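Oler: grasp-width planner for hand-held gripper recordings

Oler reads a recording from a hand-held gripper, aligns it with the width log, and writes one planned opening per time step. The tracker comes from Haugen and must be built first.

Version 0.6, Saturday, June 25, 2022

Usage
oler plan --in session/ --out widths.csv --rate 20

Defaults
rate: 20 Hz
smoothing window: 6 samples
max gap before a session is split: 50 ms

Known issues
Soft packaging in open boxes gives noisy contact labels. The April weights are worse at this than the current ones. Set --contact off for such sessions.
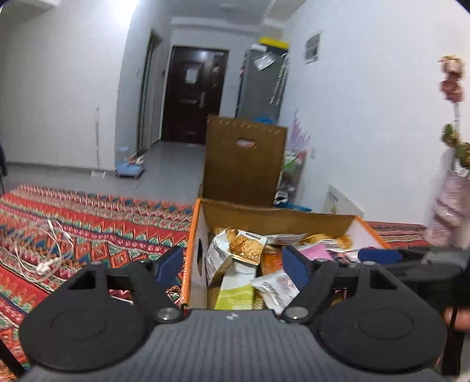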